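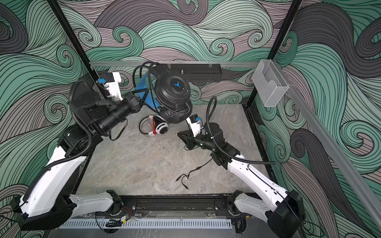 Left arm faults out every time it lifts the big headset

Ebuka Oyelaran
Hi all, two-arm cell, sorting headphones. The left arm grabs one side of the big black over-ear set, lifts, and then somewhere near the back it throws fault 27 (joint overload) and just hangs there holding it. The little white headphones never do this! I re-zeroed the joints and ran it again — same thing, 14 faults in one evening. The headset weighs 420 grams, well inside the limit. Is my elbow motor dying?

Ans Declercq
I doubt it's the motor. My money's on the cable. Mine would snag on the back rail, the arm kept pulling, and the controller saw that as a huge load (took me most of July to catch it, ugh). Tie the cord up short with a velcro strap and run the lift at quarter speed with your hand on the e-stop. If it still faults with no cord in play, then go look at the elbow. And please don't reach in to free the headset while the arm is live, mine jumped when the tension let go.

Kusik1930
had the same code, swapped the whole arm, fault came back a week later lol. try raising the overload limit maybe

Ans Declercq
Please don't raise the limit until you've ruled out the cord.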